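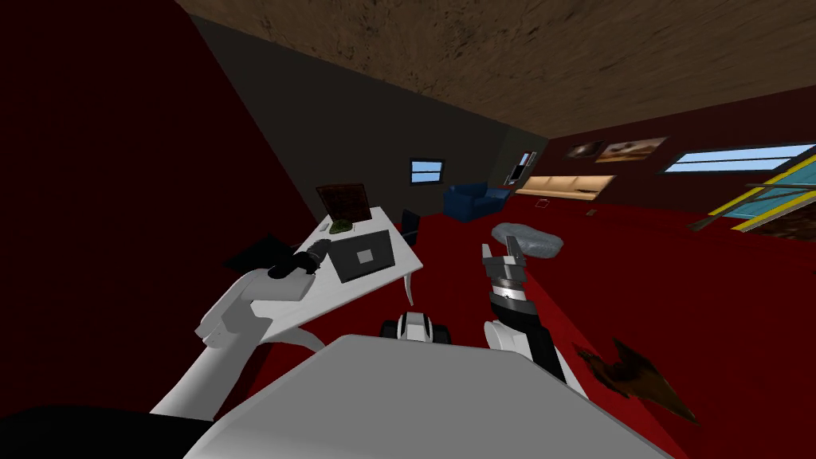
Gallery Condition and Safety Checklist
Exhibition: Moroz, Prints and Posters from the Underground Years
Venue: Grutimar, ground floor galleries and stair hall
Inspection date: Fri 8 September
Inspected by: Daryna Hrytsenko
Status: Passed with actions. Items marked ACTION must be closed before the public opening.

Scope
Covers hung works, display cases, lighting, climate, audio and visitor routes. Object condition reports are filed separately and are not repeated below. Ratings used: OK, MONITOR, ACTION, N/A.

1. Hung works

1.1 Security fixings engaged on all framed prints — OK
Comment: Checked by hand with the T-key. Two fixings on the long wall turned a further quarter before seating.

1.2 Frames level and clear of the wall at the lower edge — OK

1.3 Glazing free of cracks and loose edges — MONITOR
Comment: Hairline scratch on the acrylic of the 1970s concert poster, lower left. Present on the incoming report. No change in length.

1.4 Unframed posters on magnet strips — ACTION
Comment: The top strip on the fanzine wall does not hold the full width of the heavier sheets. Right corners lift when the lobby doors open. Replace with the wider strip specified by Oveo in the August drawings. Do not add tape.

1.5 Labels fixed and text matches checklist — ACTION
Comment: Labels 14 and 18 are swapped. The dates on both are correct once moved.

2. Display cases

2.1 Locks operate, keys tagged and returned to cabinet — OK

2.2 Cases stable under light hand pressure — ACTION
Comment: The stage costume case rocks front to back. The front left foot is not in contact with the floor. Adjust the foot and recheck with the case loaded.

2.3 Seals continuous, no visible gaps — OK

2.4 Silica gel conditioned and dated — OK
Comment: Cassettes were swapped on installation day. Next change falls after the loan extension decision.

2.5 Book cradles support both boards — MONITOR
Comment: The scrapbook is open at nearly its maximum comfortable angle. Turn to the earlier spread at the midpoint of the run, as agreed with the lender.

3. Lighting

3.1 Light levels at paper works within lender limit — ACTION
Comment: Limit is 60 lux. All readings on the long wall are within it. The hand-colored flyer by the arch is over, with spill from the spotlight aimed at the title panel. Re-aim and fit a snoot. Take the reading again with the gallery doors closed.

3.2 UV filters fitted to all heads — OK

3.3 No glare at standing or seated eye height — MONITOR
Comment: Some reflection on the glazed manifesto when viewed from the bench. Acceptable if the bench is not moved closer.

3.4 Emergency lighting test — OK
Comment: All fittings held for the full test. Log sheet signed.

4. Climate

4.1 Data loggers running and synchronized — OK
Comment: Logger 2735 had drifted against the other units and was reset before the test period. Its earlier data should not be used in the lender report.

4.2 Relative humidity stable over the test period — OK

4.3 Air supply not directed at works — ACTION
Comment: The ceiling diffuser over the fanzine wall blows down the face of the sheets and probably contributes to item 1.4. Turn the vanes toward the room. Repeat both checks together.

5. Audio and video

5.1 Players restart after power loss — OK
Comment: The Skurnex player takes longer than the others to come back. Front desk to wait for the title card before calling for help.

5.2 Sound level suitable for long exposure by staff — MONITOR
Comment: The live recording peaks sharply in the last song. The gallery attendant's chair is directly under the speaker and should go to the opposite corner.

5.3 Captions on and in sync — OK

5.4 Cables covered or routed overhead — OK

6. Visitor routes

6.1 Exit routes clear at full width — ACTION
Comment: Empty print crates are parked in the stair hall against the exit door. Move them to the crate store today. The hall may not be used as overflow during deinstallation either.

6.2 Exit signs visible from all positions — OK
Comment: The hanging banner was raised after the first walk-through. The sign over the rear door can now be read from the arch.

6.3 Wheelchair turning space at cases — OK

6.4 Floor level changes marked — MONITOR
Comment: The contrast strip on the stage platform is starting to peel at one end. Press down daily and replace if it lifts again.

Recheck
Items 1.4, 1.5, 2.2, 3.1, 4.3 and 6.1 to be reinspected together. Lighting readings are to be entered on the same sheet as the originals, with the meter serial number. Exhibition may not open with 3.1 or 6.1 outstanding.

Signed: D. Hrytsenko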